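Girasoles cortados que duren más de una semana: ¿qué hacéis vosotros?

salma_mahrous
2018-03-25
¡Hola a todos! Abro hilo porque estoy enganchadísima a los ramos mixtos con girasol y quiero comparar trucos antes de que llegue abril y se me llene el huerto.

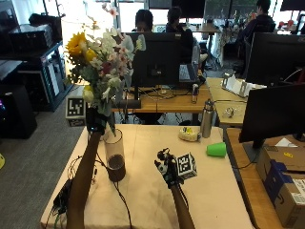 El año pasado planté la variedad Kvam en el bancal del fondo y me dio 83 tallos, una locura, regalé flores hasta a la cartera. Mi problema es el jarrón: las rosas me aguantan de maravilla y el girasol agacha la cabeza al tercer día. Corto en diagonal, quito las hojas de abajo y cambio el agua cada mañana. ¿Qué me falta?

pepa_del_patio
¡Bienvenida al club de los girasoles cabizbajos! A mí me cambió la vida cortarlos a primera hora, cuando los pétalos apenas empiezan a despegarse del centro. Si esperas a que estén abiertos del todo (que es cuando están más bonitos, ya lo sé) duran muchísimo menos. Luego, tres horas en un cubo hondo, a la sombra, antes de hacer el ramo.

Tallo_Largo
Yo discrepo un poco con lo del cubo. He probado con y sin reposo y no veo diferencia. Donde sí la veo es en el conservante. Uso el de Stuviron, media dosis, y tan contento.

pepa_del_patio
Pues a mí el Stuviron me deja los tallos babosos, será el agua de mi pueblo, que sale durísima. Unas gotitas de lejía y una cucharadita de azúcar, y listo. Y el jarrón fregado con cepillo, ¡eso es sagrado!

nico83
Lejía no, por favor, que a las flores claras les quema el borde. Vinagre blanco.

Tallo_Largo
Nico, con dos gotas por litro no se quema nada. Otra cosa es echarla a chorro.

salma_mahrous
Jajaja, ya la he liado. Prometo probar las dos versiones, un jarrón con lejía y otro con vinagre, el mismo día y en la misma repisa. Lo del punto de corte me ha dejado pensando, yo siempre los cojo abiertísimos...

marga_vivero
Salma, ¿y cuánto tallo les dejas? El girasol bebe una barbaridad y con la cabeza tan pesada conviene jarrón estable y tallo más bien corto. En el curso de Zorcombe nos insistían mucho en ponerlo bajo, casi apoyado en el verde, y que lo ligero suba por encima. Queda precioso y no se dobla.

nico83
Lo de ponerlo bajo no me convence, para mí el girasol tiene que mandar. Pero para gustos, colores.

salma_mahrous
¡Los dejo larguísimos, Marga! Puede que vaya por ahí. Este domingo siembro la segunda tanda y en cuanto tenga flores os cuento cómo va el duelo lejía-vinagre. ¡Mil gracias!

Temas relacionados
Variedades de girasol sin polen para interior
Dalias Wuvovholm: ¿alguien las ha cultivado en maceta?
Qué verde poner en un ramo de verano
Pulgón en rosales (181 respuestas)

Contacto | Normas del foro | Volver arriba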